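Flaltthorpe Home Care: Questions We Hear Most About Gray Surfaces

Last updated April 2018

Gray has been the favorite color of our Flinham customers for a good while now, for countertops and walls and cabinet fronts alike, and it brings its own little set of puzzles. We've gathered the questions that come up most often at the counter and by mail (143 letters and emails went into this page, bless you all for writing!) and answered them as fully as we can.

Why does my gray look like a different color at each end of the room?

Light, nearly always. A gray surface picks up whatever is near it, so the part by a bright window can look close to white while the part farthest away goes quite brown and muddy. Before you repaint anything, please look at it in the morning, again after lunch, and once more in the evening with the lamps on. Many people find they like it perfectly well once they know what it's up to.

I see a pale patch. Is it a stain or a reflection?

We get this one more than any other. Stand where you can see the patch clearly, then take a slow step to the left and another to the right. A reflection will travel along with you or fade away, and a stain will stay exactly where it was. If you still aren't sure, switch off the lamps one at a time and watch for a change. Do try this before you reach for a cleaner, as we've had more than one customer scrub a perfectly good finish dull trying to get rid of a ceiling light.

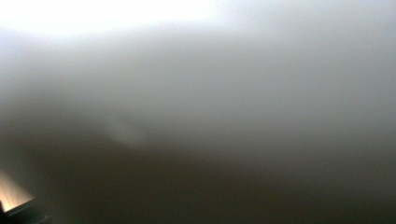 Soft grays very close up, with a faint pale smudge left of center.

A close-up on its own usually won't settle the matter, so if you're writing to us about a patch, please send a second picture taken from across the room, and tell us which way the window faces.

What should I use for everyday cleaning?

A soft cloth, warm water and a small drop of dish soap will do for most painted or sealed surfaces. Wring the cloth out well, wipe in long strokes, and go over it again with plain water. Then dry it with a clean towel, even if you're in a hurry (we know, we know). Soap left to dry on its own leaves a cloudy film, and gray shows that film more than you'd like.

Can I use the Noltoreo cream on a matte finish?

We'd rather you didn't. It's a lovely product on gloss, but it can leave shiny spots on matte. For matte we suggest the Baloch wash. Mix 3 capfuls into a bucket of warm water, leave it on the surface for no more than 15 seconds, and rinse.

How do I know whether my finish is matte or satin?

Look along it from a low angle toward a window. Satin will give you a gentle glow, and true matte will stay fairly flat. If you have the leftover can in the garage, the label will tell you, too.

Do you look at samples in person?

We do, and gladly. Bring a cabinet door, a drawer front or a spare tile to the Flinham shop and we'll look at it with you by the front window. It takes 15 minutes or so if we aren't busy, and you don't need an appointment. Larger pieces can come in through the side door, where there's a bell.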